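Llevo dos cursos compartiendo piso de estudiantes y el primero lo pasé a base de bocadillos y pizza congelada. Cuando empecé las prácticas en la facultad (salía del laboratorio a las ocho de la tarde con un hambre de lobo) me tocó espabilar, y de ahí han salido estos apuntes. Los fui escribiendo en el grupo del piso y al final los he juntado para los que llegáis en septiembre, que siempre preguntáis lo mismo.

## Antes de comprar nada

Esperad a ver la cocina. Yo llegué con una maleta llena de cacharros de mi madre y resulta que en el piso ya había sartenes para un regimiento. Lo que faltaba era un abrelatas, un pelador y un cuchillo que cortase. Con eso, una tabla y un colador pasáis el primer trimestre tan ricamente.

Y preguntad si la placa es de inducción, ¡por favor! Yo me compré una cazuela monísima en el bazar Pikelura, me gasté lo que tenía para el fin de semana y la placa ni la reconocía. Ahora llevo siempre un imán de nevera en la mochila: si se pega bien a la base, me la llevo, y si no, la dejo en la estantería.

## La olla grande

Si solo vais a tener un cacharro bueno, que sea una olla grande. En época de exámenes hago lentejas el primer día libre que pillo y como de ahí toda la semana, alternando con pasta para no aburrirme. Mi medida es de 200 gramos de lenteja pardina, una zanahoria, media cebolla, una hoja de laurel y agua hasta cubrir de sobra. El chorizo, según cómo vaya el mes.

El arroz y las patatas los dejo fuera de lo que congelo. La patata sale del congelador con una textura de esponja que no le deseo a nadie, así que la cuezo aparte el mismo día y la echo al calentar.

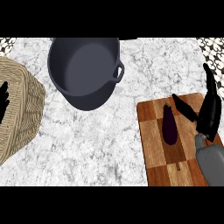
## Tuppers para la biblioteca

Los de cristal son una maravilla en casa y un castigo en la mochila, sobre todo si vais con el portátil y el tocho de Química Orgánica. Para la facultad uso de plástico con cierre de los cuatro lados y, aun así, lo meto en una bolsa de congelación. Una vez se me abrió uno de crema de calabacín encima de los apuntes de Estadística y todavía huelen.

Cosas que me han funcionado:

- Poner una tira de cinta de pintor en la tapa con lo que hay dentro y el mes. El rotulador directo no se va ni frotando.
- Enfriar las raciones en recipientes bajos, que tardan mucho menos que en la olla.
- Llevar el aliño en un botecito de mermelada. La ensalada aliñada a las nueve de la mañana es una pena a las dos.
- Dejar una cuchara en la taquilla. Yo he comido lentejas con la tapa de un yogur, no digo más.

El microondas de la cafetería se pone imposible a las dos en punto. A la una y media no hay casi cola, y si tenéis clase hasta tarde, mejor un plato que se pueda comer frío: garbanzos con atún, cuscús, tortilla.

## Cuando se os pega el fondo

Os va a pasar, sobre todo si os ponéis a repasar «solo un tema» con el fuego encendido. Lo primero, no rasquéis con nada metálico. Echo agua hasta tapar lo quemado, dos cucharadas de bicarbonato, lo llevo a ebullición y lo dejo hervir suave 10 minutos. Luego apago, espero a que se temple y paso una espátula de madera. Si queda cerco, repito con calma otro día.

El arroz agarrado sale mejor solo con agua fría y una noche de remojo. Eso sí, avisad a los demás, que en mi piso hubo una bronca tremenda por una cazuela en remojo que llevaba ya tres noches en el fregadero.

## Repartirse la cocina

Nosotros tenemos un fondo común para aceite, sal, papel de cocina y lavavajillas, y cada cual se compra lo demás. En la nevera, una balda por persona. El congelador es tierra de nadie, aunque desde que pusimos la cinta de pintor con las iniciales desaparecen muchas menos croquetas. Quien cocina para todos ese día no friega, y quien tiene examen a la mañana siguiente tampoco (pero luego le toca doble, ¡que lo tengo apuntado!).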